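10 Feb 2023

Home late, feet killing me, writing this before I fall asleep on top of it.

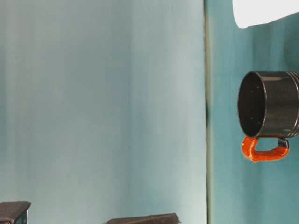
So week three of the new line is done and I still can't decide if I like my job now. Some hours yes. Tuesday no, all day no.

Mugs, mugs, mugs. Black ones with the orange handles, the rough grippy kind, for the Tremalstead order. They're the ones the Wuris arm hates. Or the camera hates, I don't know which of them to be mad at. A mug comes down lying on its side and the thing has to work out where the handle is and turn it and set it in the tray. Plain white, fine. Plain blue, fine. Black and shiny, it thinks about it. And thinks. And then the light goes amber and that's me, I get up.

What I'm supposed to be looking for is bare spots in the orange. Down where the handle joins the mug, mostly, where the black shows through. I can see one of those from across the bench. After all these years I don't even look, my hand just goes out. The system passes some of them because shiny black next to shiny black is just "mug" to it, I guess. So they go through and I pull them at the end anyway, same as I always did, except now I also have to hit the screen and pick a reason from a list. The list doesn't have "bare spot by the joint". I've been using "other". Got told today too many others.

676 mugs on our shift. They put it up on the board like we'd won something. Old way we did more than that on a good day, with four of us on the table and the radio on. But four of us is the point isn't it. Now it's two and the arm, and the other two are over in packing. One of them likes it better there, says her wrists quit hurting. I believe her. Mine have too, have to be fair about that. First winter in ages I can open a jar without making a face.

What I miss is dumb. The talking. You can't really talk over a gate. I stand on my side, she's at the other end feeding, and by the time I walk down there the amber light's going again. We've started doing hand signals. Coffee, bathroom, it's stuck, I'm going to scream. Lunch is staggered now too so somebody's always with it. Like a baby.

Guy from Ceden came in after break to retrain it, that's the word he used. Nice enough, young, didn't talk down. He had me hold up good ones and bad ones for most of an hour and say why. Why's this one bad. Well look at it. No but why. I had to stop and figure out how I know. It's the edge of the orange, if it fades out that's ok, if it quits sharp then it'll peel. I never said that out loud to anyone before, I don't think, not even when I was training new girls. I just stood them next to me. He typed it all down. Felt kind of good and then on the drive home it felt kind of not.

Because what happens when it's got all of it. I asked him that, sort of sideways, and he said they'd always need somebody on the line. Somebody. Ok.

The meeting about June got moved again. That's when Acheampong hall is suposed to get its own arm, and they want people who already know the system to go over and set up. It's 58 cents more an hour. Which isn't nothing but isn't a lot either for a longer drive and starting over with strangers. I put my name down in pencil. Literally pencil, on the sheet, everyone else used pen.

Other stuff. My stool is finally the right height. They moved the stop button where I can reach it without leaning, I only had to ask four times. The orange dust still gets in everything, it's in my hair, it was in my sandwich. No machine for that yet.

I did catch myself talking to it this afternoon. It had one by the wall of the mug and kept turning it and turning it and I said come on, its right there, handle's underneath. Out loud. And she saw me from the other end and did the I'm going to scream sign and I laughed so hard I missed two.

Need to call about the car tomorow. Wash the work shirts, both. And write down that thing about the edges properly for the new list, he wants it Monday and I said I would.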